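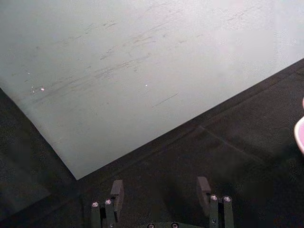 ## 4. How the examples were gathered, and what we doubt about them

**Figure 3.** Wrist camera view from the wiping set. The pale sheet carries faint dark streaks; both fingertips are in view, with the corner of the sheet above them.

Papers on learning from demonstration tend to give the gathering of examples a paragraph and the network several pages. We have reversed the balance, partly from stubbornness and partly from the experience of the first set, which we threw away.

### 4.1 The sets

The wiping set holds 300 demonstrations, of which 200 were used for training. The rest were kept back. All were given by hand control, with the operator watching the wrist view on a monitor and the arm itself kept out of sight behind a screen. Koubek argued for the screen on the grounds that an operator who can see the whole table will act on things the learner never receives. We think he was right, although the screen made the work slower and a good deal more tiring, and two operators asked to be excused from it.

Seven operators took part. Their shares were uneven. Hudec and Malý gave most of the demonstrations between them, and their habits are plain in the recordings: Hudec comes at a sheet from its nearest corner, Malý prefers to hover over the marks before doing anything at all. A learner trained on both has no way of knowing that these are two people. It may well produce an average of the two, a movement neither of them would make.

### 4.2 What the wrist view leaves out

Figure 3 is typical of the difficulty. The sheet runs out of view at the top, and a learner given only this view must decide how far the surface extends with no evidence on the point. Its lower corner is clear enough, and so are the two edges that meet there. Everything beyond is guesswork, or memory, and the model we trained had no memory.

The marks are a second problem. They are faint, they run more or less in one direction, and they differ little in tone from the grey scuffs nearer the top edge. When Pešek and Kratochvíl separately outlined the area to be cleaned in the same set of views, they disagreed often enough that we stopped calling either outline correct. Published work on wiping usually reports the share of marks removed. We would like to know who drew the marks.

Then there is clutter. A rounded pink rim shows at the right edge of Figure 3, on the dark surface and well away from the fingers. It has no part in the task. It is also the only strong colour in the view, and a network looking for something that varies with the position of the arm could do worse than to fasten on it. Other groups scatter objects about and call the result variety. We did the same, and we are less sure than we were that it teaches the learner to ignore them. With so few demonstrations, an object that happens to sit to the right during successful runs is simply a landmark.

### 4.3 Labels of success

Each demonstration was marked by the operator as a success or a failure as soon as it ended. This is common practice and we regard it as weak. The operator has just spent effort on the attempt and wants it to count. In October we had Hudec mark a portion of the set again from the recordings alone, without the first marks to hand. She was harsher than the operators, and harshest on her own work.

We kept the original marks for training so that our results could be compared with those from the Prunow set, which was labelled in the same way. Readers should not take this as approval. A comparison between two sets with the same fault says little about either.

### 4.4 Trimming

The raw recordings came to 1812 segments once pauses had been cut out. Cutting the pauses was a mistake, or at least a choice we made too quickly. Operators pause when they are unsure, and with the pauses gone the learner sees only confidence. Our Clodulora scripts for this step have a single threshold for stillness, which Malý set by eye on an afternoon's worth of recordings and which was never revisited. We tried restoring the pauses late in the project. The arm then stopped often, sometimes for good, and we had no time left to find out whether it was stopping in the right places.

### 4.5 Should there have been more?

The usual answer to all of this is to gather more. Kratochvíl holds that view and asked that it be recorded here. The remaining authors would sooner see a smaller set in which the operator, the approach and the position of stray objects had been varied on purpose and written down at the time. We have neither. The set described above grew by whoever was free that day, and the results in Section 5 should be read with that in mind.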